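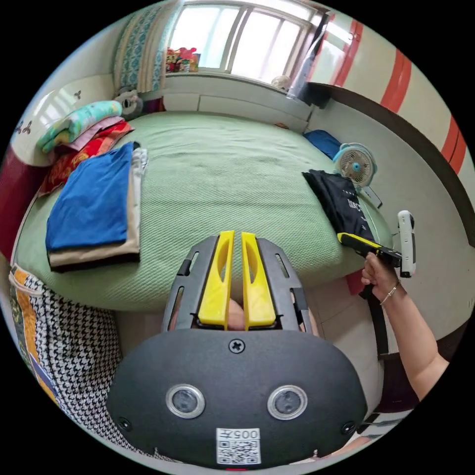 4. Recording your first folding session

By now both of your Prestus grippers are built and charged, so this is where the fun starts! Everyone in the club records at home, on a bed or a big table, and the clips all go into the shared folding set. We're at 3,956 clips so far and every new bedroom makes the set better.

Before you start

1. Clear a patch big enough to spread out one T-shirt. Folded piles can stay at the side.
2. Open the curtains. Daylight beats a ceiling lamp.
3. Wipe both lenses with the dry cloth from your kit.
4. Check the number on each gripper's label and write it on your log sheet.

CAUTION: Switch off any fan near the bed. Keep straps and loose sleeves away from the fingers.

Recording

5. Hold one gripper in each hand and squeeze both fully shut, then fully open. Flultora uses this to set the finger range.
6. Press Start and wait for the beep.
7. Fold one garment at an easy pace. Let the fingers do all the gripping, and keep your own fingertips off the cloth.
8. Put the finished item on the pile, open both grippers and press Stop.
9. Do 10 folds, then have a rest. Your wrists will thank you!

Note: A clip stops by itself at 300 seconds. If you dropped something, keep going. Osian Rowlands trained our best April model on clips full of fumbles, and it learned to pick things back up, which we still think is brilliant.

If the beep doesn't come

Restart the app and repeat step 5. Error 57 means the two grippers have lost each other; hold them side by side until it clears. Still stuck? Bring both to Gergely Borbély at the next club meeting, with your log sheet.

Section last changed 2025-11-18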